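旧布新用工坊在尼克伍德街区开课，首期名额全部报满

“抹布也值得好好叠！”说这话的是Forough Abbasi，她在尼克伍德（Nikwood）街区的公共厨房里刚刚带完一期家用布品课，围裙还没解下来，就被学员拉着继续问边角该怎么折。

这门课由街区生活空间“本丁”（Bendine）主办，6月起正式对居民开放，主题听上去再平常不过：家里的布。擦台面的布、盖面团的布、垫碗盘的布，还有那些压在抽屉最里面、好几年没有见过光的旧桌布，都可以带来。首期一共16个名额，报名表挂出来的当天傍晚就满了，后来又有好几位邻居跑到前台打听能不能站着旁听（当然可以，只是要自备一块布）。

课程从认布开始。Abbasi把带来的布料一块一块传下去，请大家闭上眼睛用手摸，先说感觉，再猜用途。有人摸到华夫格就喊“浴巾”，有人把一块洗得很软的旧床单认成了婴儿包被，满屋子都在笑。她特别喜欢带细棱纹的布，说这种布料放在手里一搓就知道脾气：顺着纹路擦，手感滑；横过来擦，能带起不少碎屑。“同一块布，换个方向就像换了一块，多有意思！”

第二部分是在石台上实操。公共厨房今年4月换了新台面，选的是深色大理石，光一打上去特别好看，可是水印和指纹也格外显眼，用来练擦拭再合适不过。Thaddäus Stöckli负责这间厨房的日常管理，他给学员演示了自己的做法：先用一块潮布走一遍，再换干布收尾，每走一趟就把布翻一面，四面都用过了才去投洗。他还反复叮嘱，天然石材怕酸，柠檬汁和醋滴上去要马上吸掉，别来回抹。

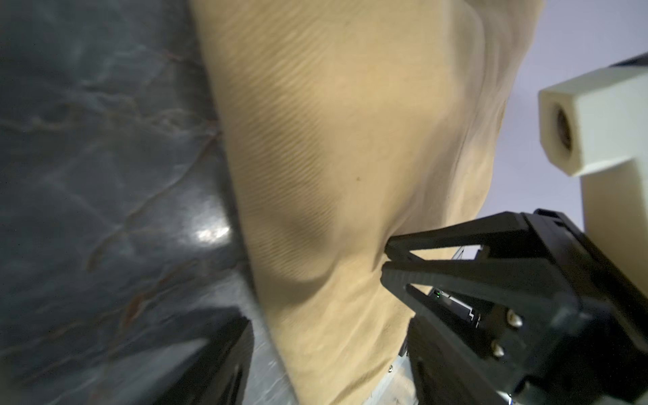
米黄色布料与深灰色大理石台面，布上可见细密的斜向棱纹。

真正让课堂热闹起来的是叠布环节。Abbasi教了两种叠法，一种是三折再对折，适合放进浅抽屉；另一种是卷成小卷竖着收，打开抽屉一眼就能看清颜色。学员Farhad Mahmoudi带来了整整一袋子旧布，原本打算下课后直接扔掉，结果叠着叠着舍不得了，挑出12块留下来，剩下几块破得厉害的，裁成小方片留着擦自行车链条。他说家里那个抽屉从搬进来那天起就没有关严过，今晚回去就要动手收拾。

旁边的Maarja Liepiņa则对颜色更上心。她平时烤面包，盖面团的布用得很勤，一直习惯买白色，这次看到各种米色、浅驼色的布铺在深色石面上，立刻改了主意：“沾一点面粉也不难看，搭这样的台面暖暖的，我回家就想换！”她和同桌当场约好，下一回各带一块自己染的布来交换。据她说，用洋葱皮煮出来的颜色，有时候偏金，有时候偏褐，每一锅都不一样，开盖的时候总是很期待。

关于清洗，大家的问题最多。柔顺剂要不要放？Abbasi的建议是擦拭用的布不放，吸水会变差。新布第一次下水要不要单独洗？深色的一定要，浅色的最好也分开。油渍怎么办？先用洗洁精干搓，停一会儿再下水。晾的时候把布抖平，沿着纹路轻轻拉一拉，干了以后几乎不用熨。这些小窍门她都写在一张单页上，正面是洗法，背面画着叠布的步骤图，本丁印了500份，放在前台自取，不上课的邻居也可以拿。

这一期的布料由本地布铺巴赫拉米（Bahrami）提供，多数是裁剪剩下的布头，宽窄不一，正好用来练手。店里的Esmaeil Ghasemi也来听了后半场，还临时加讲了一小段怎样看布边：织边紧实平整的，洗过以后不容易走形；自己裁开的边，哪怕只是简单锁一道，也能多用很久。不少学员听完马上翻过手里的布来找织边，找到的人高兴得举起来给大家看。

课后，学员们把练习用的布洗净晾好，搭在院子里的绳子上，深深浅浅的一排。有两家的孩子钻在布中间跑来跑去，Abbasi一边喊他们把手洗干净，一边又教其中一个孩子怎么夹夹子。

第二期的内容已经定下来，会加上简单的锁边和补洞，时长比首期稍长，中间留出喝茶的时间。家用缝纫小组“泽基亚”（Zekia）答应带4台缝纫机过来，没有摸过机器的人也可以报名，从踩直线学起。学费不变，材料仍由主办方准备，想修补自家布品的，请提前洗净晾干再带来。报名请到本丁前台登记，也可以托邻居代报，每人限代一位。

2022年6月13日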